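Buscar en la revista
Escriba su búsqueda

Dos pinzas ante la limpieza de una cafetera

El laboratorio de Onarano inició en marzo una comparación entre dos juegos de dedos para pinza, denominados Windo y Clikon, aplicados a tareas domésticas. El banco reúne dos brazos, varias cafeteras y materiales blandos, los más difíciles de sujetar según la dirección técnica.

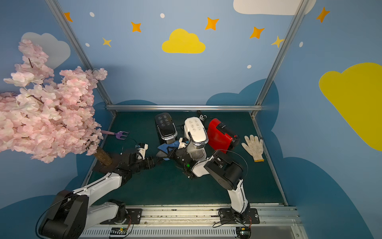 El protocolo, redactado por la ingeniera Rawan Awad, prevé 390 intentos por cada juego de dedos. Se registran la fuerza de cierre, el tiempo de agarre y las caídas. «Un tejido no ofrece una geometría estable - cada agarre es un caso distinto», señala la responsable. 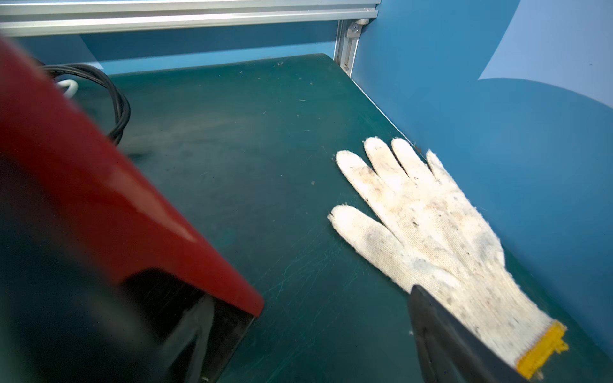

Guante de punto con puño amarillo, visto desde la pinza.

Windo completó el agarre de tejidos en 12 segundos de media; Clikon necesitó 19, aunque con menos caídas. Sotiris Karagiannis, encargado del control, atribuye la diferencia al perfil de la punta y ha solicitado repetir la serie con una fuerza de cierre menor.
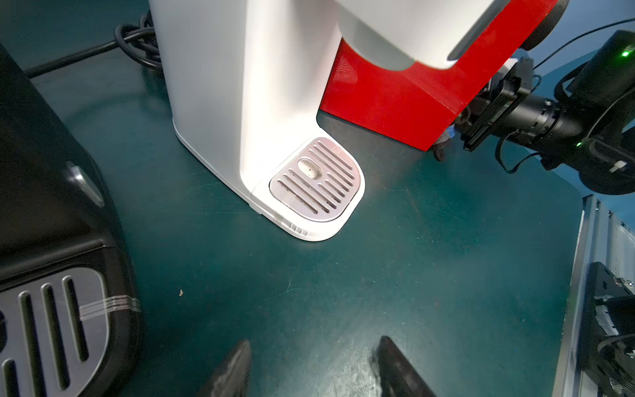 La segunda fase examinará el trabajo coordinado de ambos brazos junto a superficies rígidas, donde un contacto excesivo puede desplazar el aparato. Vandana Mittal dirigirá también el cotejo de las cámaras de muñeca con la vista general. Los resultados se remitirán a Ghanem, entidad que financia el estudio, antes de elegir la pinza definitiva.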